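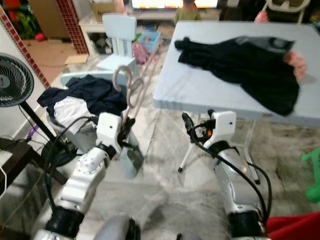 Hanger in the left gripper, black garment on the table.

Nutsugah: teaching two arms to put clothes on hangers

The laundry part of the Nutsugah project has its first full set of results. The short version is that marking the moment when the cloth changes hands helped more than adding recordings did, and that dark clothes are still a problem.

The task is the same as it was in the August issue. A garment lies on a table. One arm holds a hanger, the other opens the garment at the neck, and the two of them work the hanger in, one shoulder at a time. The hanger then goes onto a rack. A person does this in a few seconds without looking much. For a pair of arms with simple two-finger grippers it is a long chain of small steps, and a mistake at the neck usually spoils everything after it. 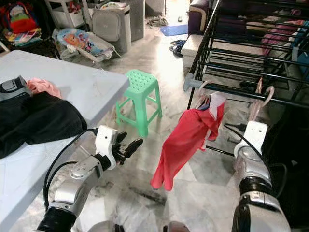

By the Nutsugah laundry group, Grondwood
7 December 2022

We now have 935 recorded hangings, made by people guiding the arms in 16 homes. Earlier work at Grondwood used a single bench with a plain background, and the policies trained there did poorly as soon as the table was a different height or there was furniture close by. Recording in homes was slower. Tables wobble, floors shine, and there is seldom as much room to swing the elbows as one would like.

All recordings were stored with Purnix, our logging software, which keeps the head and wrist views lined up with the joint positions. Anyone using recordings from before August should convert them first, as the time stamps changed. The conversion script is in the shared folder.

The method

Our starting point was a policy that looks at all the camera views and predicts the next short stretch of motion for both arms together. It learned to reach and to grasp fairly well. It was weak at the handover, when one gripper has to let go of the fabric and take hold again farther along. Often both grippers opened within a moment of each other and the garment slid back onto the table.

We tried two changes. The first was to label each handover in the recordings by hand, with a start and an end, and have the policy predict whether it is inside one. While it believes it is, the arm holding the hanger slows down and the other may not open until its partner reports a firm grip. The second was to give more weight to the wrist views during that same stretch. From the head, the neck of a shirt is often hidden behind a gripper just when it matters.

What we found

We tested on 24 garments that were not in the training set, with 20 tries each. The starting policy finished fewer than half of its tries. With the handover labels it finished well over half, and adding the wrist weighting gave a further, smaller gain. As a check, we also trained the starting policy on only half of the recordings, and it lost less than we expected. We read this as a sign that more data of the same sort would not have fixed the handover.
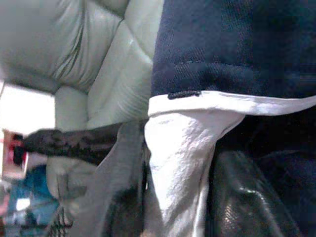
Most of the failures that remain fall into two groups. One is dark fabric lying on or near other dark fabric, where the policy picks a fold in the wrong layer and pulls up two things together. The other is stretchy necklines. The gripper takes hold, the cloth gives, and the hanger tip ends up outside the garment although every step before it looked right. Pressure readings from the fingers might catch the second kind – we have not tried this yet.

Stiff cotton shirts were the easiest, as before. Children's clothes were harder than we had guessed, mainly because the neck opening leaves so little space for two fingers and a hanger. Thin plastic hangers also bend when the arm pushes at an angle, and the policy has no idea that this is happening.

Next steps

The labels took a lot of hand work, and we would like to get rid of most of it. The group at Skerkov has a way of guessing contact changes from motor current, and we will run it over our recordings to see how well its guesses match our labels. If they match closely enough we will move on to trousers, which need a different hanger and a fold over the bar.

The labels and the list of test garments are on the project page. The trained policies will follow once the write-up is done.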